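Laundry by Hand, and by Other Means

The woman who runs the home services side of Hasex started out cleaning apartments herself, and she still takes a shift when somebody calls in sick. The company sends people into private homes to do laundry, tidy bedrooms and clear floors. For the past year, part of the staff has been doing that same work with a hand-held gripper in place of bare fingers, and the recordings go to Calado, the firm that is trying to build a household machine out of them.

We talked in the office in Triststead on a Sunday, the one day the phones stay quiet. She asked that her name be left out, and the same went for the two workers who joined us later.

"People hear 'robot' and think we bought one," she said. "We didn't. We have 17 grippers and a shelf of chargers. The workers hold them and do the job."

A worker using a gripper is paid by the hour at a higher rate than a regular cleaner. The job sheet lists simple tasks, most of them repeated many times over. Pick up a piece of clothing. Put it in the basket. Take it out and do it again. A full order from Calado is 2,000 recordings, and the first one took the team most of the spring.

"I told them we'd be done in a month," she said. "I was thinking about how fast I can pick up a sock."

The grippers have two fingers and no thumb. Thin cloth slides, and thick cloth bunches up. One of the workers, who has cleaned houses for most of her adult life, said the first week made her angry.

"You know how to do something, you've done it since you were a kid, and now you're slow at it," she said. "I dropped the same shirt over and over. I went home and folded my own wash just to feel normal."

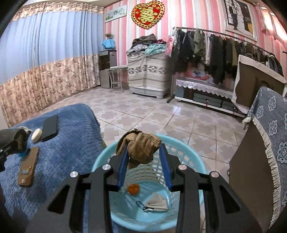
She is faster now. She has learned to come in at a low angle and take cloth near a seam, where it holds better. She also said the work is easier on her back than mopping and harder on her wrist. The company now limits gripper work to four hours a day, with a break each hour. That rule came from the workers, who asked for it in August after two of them reported sore forearms.

The second worker, a man who came to Hasex from a warehouse job, had seen automation before. At the warehouse, a sorting system called Grallunero took over the line he worked on. He was offered nights and turned them down.

"There, it came in over a weekend and we got a memo," he said. "Here I can at least see what it's for. I'm the one showing it how. I don't know if that's better. Some days I think it's worse."

I asked the manager whether she had an answer for him. She said she did not have a full one. Calado has told her it is years away from a machine that could be left alone in a bedroom with a week of clothes in it, and she believes that, having watched how much trouble one towel can be. But she has also stopped telling new hires that the job will always be there.

"I used to say it in the interview. I took it out," she said.

What she has done is put terms in writing. Regular cleaning hours cannot be cut to make room for gripper work. Anyone can go back to ordinary shifts with a week's notice. Clients have to agree before any recording is done in their home, and they get $200 off their bill for each month they take part. Some said no right away, and they still get the same cleaners they had before.

The worker with the sore wrist said clients' questions have changed too. They used to ask what products she used. Now they want to know when the machine is coming and how much it will cost.

"I say I have no idea, I'm here for the laundry," she said.

A second order for another 2,000 recordings starts next month, this time with bedding. The manager has asked for larger finger pads and has not heard back. Both workers have signed up, the man for mornings only.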